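3.2 Gathering the demonstrations

We wanted a training set that a small group could build in a few months and then keep growing without much pain. Early on, Haruna Hattori proposed that we collect every example inside the Ernari simulator, with a person steering the arm, and save the real machine for the final tests. This turned out to be one of the best choices we made. A bad grasp in simulation costs a few seconds, a reset is one key press, and the operator can try things that would make anyone nervous on a real arm. We were also surprised by how much fun it was! Operators asked for extra sessions, and several of the trickier grasps in the set came out of those.

Each session starts from a scene file. The file names a support surface, a surface finish, a light setting and a list of objects, and the simulator drops the objects from a low height and lets them settle. We do not tidy up the result. If an object rolls off or comes to rest against its neighbor, it stays that way, and the operator has to deal with it. The object list is drawn from a pool of 34 household items, among them fruit and vegetables, dishes, cups and writing tools. The pool was put together by Corentin Guérin, who also went through every mesh by hand and fixed the ones whose collision shape did not match what the camera sees. (We had an early version in which the fingers closed on thin air a full finger width from a cup. The learner picked this up at once and repeated it faithfully.)

The learner sees two things: the image from a camera mounted behind the jaws, and the opening width of the fingers. It gets no object poses and no depth. We considered adding a fixed overhead view, and our first pilot had one, but the policies trained on it leaned on the overhead image so heavily that they fell apart whenever the arm blocked it. With the wrist view alone, the operator and the learner share the same information, and we think this matters a great deal. An operator who can see more than the learner will make moves the learner has no way to explain.

Figure 4 shows views from the wrist camera.

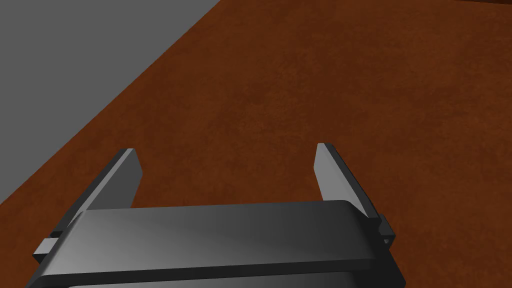
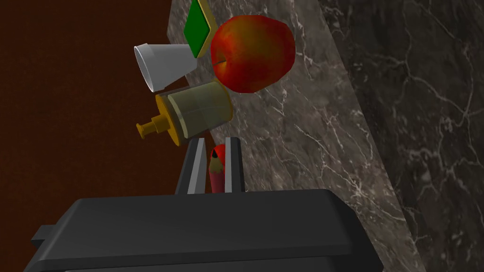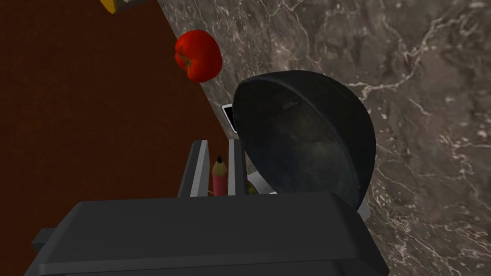

Figure 4. Wrist-camera views from the simulated collection. The gripper fingers are in view in all three. Left to right: bare tabletop between and beyond the fingers; a red pencil-shaped object between the fingers, with a cup and an apple among the items beyond; a pink pencil in the gap, with a black dome-shaped object and a red pepper farther up.

Operators were given one instruction per episode, such as "pick up the pencil" or "move the apple away from the cup," and were free to solve it however they liked. We kept the wording short and let it vary. Wai-kit Chiang wrote 17 instruction templates, and the session software fills in the object names at random from whatever has landed in the scene. An operator who finds an instruction impossible can skip it, and the skip is stored together with the scene so that we can look at it later. These skipped episodes have been very useful to us. Many of them pointed to thin objects lying flush against something heavy, and we now sample such layouts on purpose.

Five people collected the data. Two had never steered an arm before, and we are glad we included them. Their paths are longer and they stop more often, yet policies trained on the mixed set recover from small errors much better than policies trained on the experienced operators alone. Our reading is that a newcomer drifts off course, notices, and comes back, and the learner gets to watch all of it. An expert goes straight in and leaves nothing to learn about coming back. We return to this point in Section 5, where we train on each group separately.

Each session ran for 34 minutes at most. We set this limit after Ginette Chauvin noticed that late episodes in the longer pilot sessions were full of hurried closes, with the fingers snapping shut before the object was properly between them. A short break fixed it. She also added a soft tone to the control software that plays when the fingers first touch anything, and operators liked it so much that they complained when it was missing from one build.

Filtering is light. We drop an episode if the simulator reports that two bodies have passed through each other, if the recording is shorter than eight frames, or if the operator marked it as a mistake. We do not drop slow episodes, failed first attempts or odd approach angles. An earlier filter removed anything with more than one grasp attempt, and the learner trained on that cleaner set simply gave up after a miss. Putting the repeated attempts back in was a very happy afternoon: the same network, with no other change, began to open its fingers, back off and try again.

Labels are added after the fact. Etenesh Admasu wrote a small tool that replays each episode and marks the frames where contact starts and ends, using the simulator's own contact record. A person then checks the marks on a sample of episodes from each session. Most corrections concern light brushes against a neighboring object, which the contact record counts as touching and which we prefer to label apart from a grasp. The replay tool can also render the same episode again with another surface finish or light setting, so one recorded motion can serve several times. We cap this at eight renderings per episode. With more than that, validation error on new object layouts began to rise, which suggests that the learner was seeing too much of the same motion and too little variety in where things lay.

The scene files, the instruction templates and the replay tool are kept together in one archive, with the version of the simulator noted for each session. Physics settings changed once during collection, in July, when we lowered the friction on the finger pads. Episodes from before the change are marked, and all results in Section 4 use only those recorded after it.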